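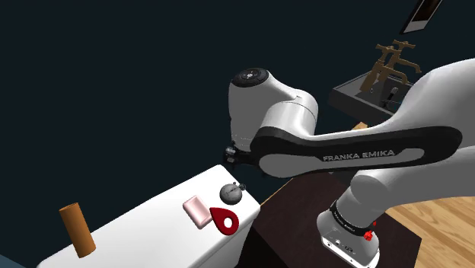

White and black robot arm, computer render

2018-03-27
Posted by the Purnlow Diary

Last updated: December

Slept badly again, so this is going to be a long one with a big mug of peppermint tea next to it. I said I'd write down how the bedtime thing is going and then I wrote nothing at all, because when you're tired the first thing to go is the thing you promised to do about being tired.

Quick recap for my future self, who won't remember any of this. I decided this winter had gone on long enough with me falling asleep on the couch, waking up with a stiff neck, dragging myself upstairs and then lying there wide awake thinking about the gutters. So I'm going to bed at 11. A real bedtime, like a kid! Lights off, phone in the kitchen, curtains all the way closed. I've been at it for 13 nights and I've managed it on most of them, and last night was one of the ones I didn't.

What happened last night was soup. I'd made the big pot of lentil and it was still too hot to put in the fridge, and I wasn't going to leave it out, so I sat down "just while it cools" and started reading about whether you can regrow celery from the bottom of the bunch. You can, a bit. By the time I got the lid on the soup it was way past midnight and I was hungry again, so I had a bowl of it standing up at the counter, and then of course I was thirsty, and then of course I was up twice in the night. Lentils are good for you but I don't think they're meant to be a 1 a.m. food.

Woke up at ten to five to the garbage truck and that was it, done. I tried the breathing where you count in and hold and count out and I just got annoyed at the counting. I tried thinking of a nice place, and picked the harbor at Skodport, because we had that really soft gray day there and I'd felt so calm. But then I started wondering if I'd ever paid the parking and that was the end of the harbor.

Got up. Porridge with the last of the frozen blueberries, no sugar, a spoon of peanut butter on top. This part of my day I've got under control at least. I used to skip breakfast and then eat whatever was lying around at work by mid-morning (crackers, somebody's birthday cake, once a whole sleeve of those dry gingersnaps) and now I hardly ever do. Porridge is dull but I've gotten fond of it. If I put the pan to soak right away I'm fond of washing it up too.

The Flendik told me I slept 57 percent. I've had the thing on my wrist since my sister's family clubbed together for it and I still don't know what it's a percent of. Is 100 a coma? It buzzes when I've been sitting too long and it shows me a little moon when it thinks I should be winding down, and the moon always turns up right when I'm doing the dishes. I do like the step part. I like it more than I expected to, I've caught myself walking to the far mailbox to get the number up. The sleep part I'm less sure about. On the morning I felt best of all, really bright, singing in the shower, it gave me a worse score than today, and then I spent the whole day waiting to feel terrible. So I'm thinking of leaving it in the drawer overnight and only putting it on after breakfast. I'll try that this week and see if I'm any calmer without a grade.

Coffee is the other thing. I know, I know. I'm down to 2 cups and both of them before lunch, and the second one is the one I fight with myself about. The afternoon one used to be at Carbone, in the window seat with the wobbly table, and it wasn't really the coffee I went for, it was getting out of the building and sitting in the sun for a quarter of an hour. So now I still go and I order the mint tea. It comes in a glass with a great heap of leaves in it and costs more than the coffee did, and the first week I felt a bit robbed. Today I had it with a slice of the orange cake and sat there with my coat open and my eyes closed like a cat. The sun has some actual warmth in it finally! I think that did me more good than the nap I'd been planning.

No nap, by the way. I was very proud of that. I got home and the couch was right there with the blanket already unfolded, and I put my walking shoes on before I took my bag off, because if I sit down first it's over.

Went along the river as far as the second bridge and back. Muddy in the low part, I had to go up on the grass. The willows have that yellow haze on them and somebody's been cutting back the brambles so you can get two people past each other now. My left knee complained on the way out and forgot about it on the way back. I've been doing the stretches for it, the one with your heel on the stair and the one where you stand on one leg while brushing your teeth (I do top teeth on the left leg and bottom teeth on the right). I can't say it's cured but I came down the steps by the bridge without holding the rail and only noticed afterward.

Things I want to change from tonight, while I'm still being sensible:

Dinner earlier. I've been eating so late, and it's always because I get in and fiddle around with the mail and the plants first. If I chop the vegetables in the morning while the porridge is going, then there's no excuse. Tonight was the rest of the soup with a fried egg and some toast, all eaten and cleared by seven.

Phone in the kitchen, and I mean on the shelf by the flour, on the charger. Putting it on the chair outside the bedroom door doesn't count, I've proved that. I dug out my old alarm clock and gave it a new battery. It ticks. I'd forgotten how loudly it ticks. I've wrapped it in a sock for now and I can still hear it go off, I tested it.

Paper book only. I've started the one about the lighthouse family again, the one I gave up on at Christmas, and it's perfect for bedtime because I never get through more than a few pages. I'm not sure the writer would be pleased to hear it.

Window open a crack. I resisted this one for months because I hate being cold, but the room was so stuffy this morning, and with the thick socks on I'm fine. The heavy quilt stays until the frosts are over.

And no making soup after nine!

I read back what I wrote in December just now, and it's a bit sad, a whole page about how I'm simply a bad sleeper and always have been, like it's my eye color. I wouldn't write that now. I had five good nights in a row last week, the kind where you put your head down and the next thing is birds. I had more patience at work, I didn't get that headache behind the eyes, and I didn't once want chips for lunch. One lousy night on account of lentils isn't so bad against that, and I'm trying not to stomp around about it.

Other bits so I don't forget them. Need to buy oats, more blueberries, a plug-in lamp for my side of the bed that isn't so white and glaring. The dentist moved me to the afternoon. The celery bottom is in a saucer on the windowsill, I changed the water before dinner. Call about the gutters, and do it in the morning, so they're not up there in the dark with me again.

It's twenty past ten, the tea's gone cold and I've yawned all the way through that last part. Phone's on the shelf. Going up to brush my teeth on one leg.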